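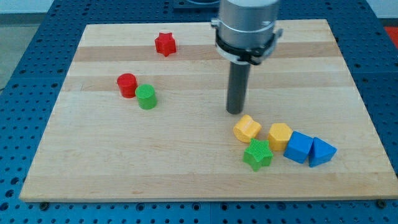
From: Brenda Insaurralde
To: arm-users list
Subject: Re: Suction tool or two-finger gripper for small parts?

Tanvir Mondal wrote:

> We have the Leiva two-finger gripper on our arm and it does fine when
> the parts are spread out. When two of them touch, the fingers have
> nowhere to go and it pushes one away trying to get the other. Has anyone
> compared it with a straight vacuum tool on the same parts? I would also
> like to know if the Kirlow controller needs anything changed besides the
> tool offset.
>
> Tanvir

Tanvir,

I ran that comparison in July, with toy shape blocks on a wood board screwed down to the blue table. There are stars, cylinders, a cube, a hexagon and so on, in red, green, yellow and blue. Some I left out in the open and some I put close together, with the blue cube right up against the blue triangle, to get the case you describe.

I did 1,000 picks in total, half with the Leiva and half with the Wollus vacuum tool. A pick counted if the block was lifted and set down in the right place.

Leiva: 94 misses. Most were on blocks with a neighbor touching. It had almost no trouble with the cylinders standing alone.

Wollus: 33 misses. Nearly all of these were on the stars. The flat area in the middle of a star is small, and if the camera puts the center off by a few millimeters the cup hangs over one of the notches and leaks. Rough tops matter too. Several of our blocks have a ridged or knurled texture, and I had to go to a softer cup before the vacuum would hold on those.

So for touching parts I would go with vacuum. If your parts are tall or have no flat top, stay with the fingers. A block that is tipped over on its side is a problem for both, and I don't have a good answer for that.

On the Kirlow: yes, change the payload setting as well as the tool offset. I forgot it the first time and got 4 protective stops before lunch. Also slow down the last bit of the approach. I use a separate slow move for the final 20 mm and let the cup settle before turning on the vacuum.

I have not redone the camera calibration since switching to the Hemen lens, so the star numbers may be worse than they should be. I plan to repeat just the stars after that is done and can post the results.

What size are your parts, and are the tops flat? If you can send a drawing off list I can tell you which cup I would start with.

Brenda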